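Updated December 2, 2025

# Drullel: teaching an arm to tidy up, one go at a time

Hello and welcome to the gallery! If you've come over from the Broditz maker page you'll already know the gist, and if you haven't, it's quickly told. I've spent most of this year steering a robot arm about by remote control so that a bit of software can learn from what I do. The arm lives inside Drullel, our simulator, and I drive it from a chair at home with a cup of tea going cold next to me. Every good go gets saved. Feed in enough good goes and the software starts having a stab at the job by itself, with my habits baked in (the bad ones too, more on that further down).

I'm putting plenty of words on this page because the questions I get are nearly always about the driving. People want to know what it feels like, how long it takes and whether they could do it. Yes, you could. My first fifty tries were dreadful.

## How I drive it

The thing in my hand is called the Drakel. It's a small desktop arm with the same joints as the big one on the screen, only light enough to push about with two fingers. I move the little one, the big one copies. Squeeze the trigger and the gripper closes, let go and it opens. There's a foot pedal as well, which starts and stops the recording, and I've worn a hole in one slipper from it.

Before the Drakel turned up in April I was doing everything on a keyboard, with six pairs of keys for six joints, and I can't recommend it. You get there in the end, but the arm moves like someone trying to park a caravan. All those stops and starts go into the recording and the software faithfully learns to stop and start too. I threw the whole keyboard lot away in the end and began again, which hurt a bit!

Distance is the hard part. On a flat screen you've got very little idea how high the gripper is above the table, so for weeks I was either closing on thin air or driving the fingers into the tabletop. The trick I use now is to watch the shadows. When the shadow of the fingers and the fingers themselves are nearly touching, you're nearly down. I switched the lamps in the simulator round until they threw a good strong shadow and my grabs got better the same evening.

## The job

Pick up the orange block, carry it over, put it down, move the arm clear. That's the whole of it. I tell people this and they look at me as if I've spent a year learning to use a spoon, and fair enough, but try doing it with the block in a different spot every time and other bits and bobs lying in the way.

The other bits are there to be ignored. If orange was the only thing on the table the software would happily learn "go to the thing", and then you'd put a spoon down and it would go to the spoon. So the pieces get shuffled between goes: sometimes well apart, sometimes bunched up. Bunched up is where I swear most. If you come in from the side you knock the neighbour, so you have to come down from above and be careful which way the fingers are turned.

I set myself some rules after the first couple of weeks, and they've stuck on a note above the desk:

- Start from the same resting pose.
- Come down from above unless there's a good reason.
- If the block slips, keep recording and have another go at it.
- No admiring the block in mid-air.
- Stop when you're cross.

The third one was a surprise to me. I used to bin anything with a fumble in it, thinking the software should only see tidy work. Then I watched it fumble on its own and just sit there with its fingers shut on nothing, carrying an imaginary block across the table with great confidence. It had never seen anybody recover! Now I leave the recoveries in, and every so often I'll let one slip on purpose.

## The numbers, for those who like them

I've recorded 2,106 goes with the Drakel, and 1,957 of them are in the set I train on. The rest went for various reasons, mostly me. I forgot the pedal, I took a phone call with my elbow on the table, and one long evening I had the trigger on back to front and didn't notice until bedtime.

The plan is to reach 3,000. Things got noticeably better somewhere near the 2,000 mark, so I'm hopeful, but I've also been told by people who know more than me that variety beats heaps, and I should spend my evenings on awkward layouts instead of doing the easy ones again. They're probably right. The easy ones are relaxing, though.

## From the table
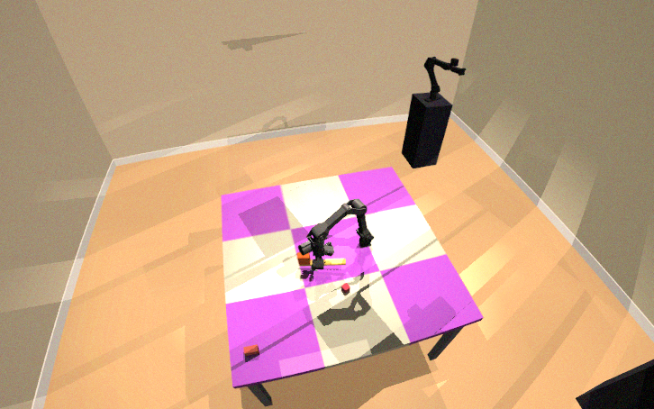

*Isla Penhallick*

Fingers over the orange block with the yellow bar lying right up against it, so straight down is the only polite way in. The little red-orange one is off on its own by the front corner, and I do love the pink tabletop.

## Bits people ask about

**Why the checks?** They're great for judging where you are. I can think "one square over, half a square back" and my hand more or less does it. There's a risk the software leans on them as well, so some of the later sets are on a plain top and I'll see how it copes. Early tries on plain have been a bit wobbly.

**Does the shadow business bother the software?** It did at first! With the lamps always in one place it seemed to get used to them, and when I moved one it went slightly to pieces and reached short. I let the lamps wander a little between goes now. My own driving suffers for it, since I'd got used to them too.

**How long is one go?** Less than half a minute if I'm in the mood. I do them in batches, then get up and walk about, because my wrist complains and because tired driving looks tired. You can spot the late-night ones in the data from the way the arm dithers over the block.

**Could you do it by guiding a real arm?** You can, and I've had a turn. The Kjærgaard workshop in Broditz has an arm you can take hold of and lead through the movement, and it's a lovely way to learn what the joints want to do. You feel straight away when you're asking for something silly. The snag is that your own hands and sleeves end up in the camera's view, and then you've taught it that blocks get picked up when there's a jumper nearby. I prefer the Drakel for recording and the hands-on way for showing a newcomer what's what.

**Has it picked up your habits?** Oh yes. I've got a way of pausing just above the block and then nudging a hair to the left before I close. I'd no idea I did it. The software does it every single time, even when it's lined up perfectly already, and watching it is like hearing your own voice on an answerphone. I'm trying to train it out of myself first.

**What do you do when it goes wrong on its own?** I take over. The pedal has a second click that hands control back to the Drakel halfway through, so I can let the software drive, grab it when it drifts, and put it right from wherever it's got to. Those rescue goes are worth a lot, I think, because they begin in exactly the muddles it gets itself into. You do have to line the little arm up with the big one before you click or everything lurches. Ask me how I know.

## What's next

Stacking, I hope. Letting go is much fussier than picking up: open a touch too early and the block drops skew, open a touch late and you drag it off again as you leave. I've had a handful of practice runs and they were comical. I'd also like to try two Drakels at once, one in each hand, though I can't rub my tummy and pat my head so I'm not promising anything.

If you'd like a turn at driving, bring a bit of patience to one of the open evenings at Kjærgaard and ask for the Drullel desk. You get the comfy chair, and your goes can join the set if you'd like them to. Slippers optional, mind the pedal.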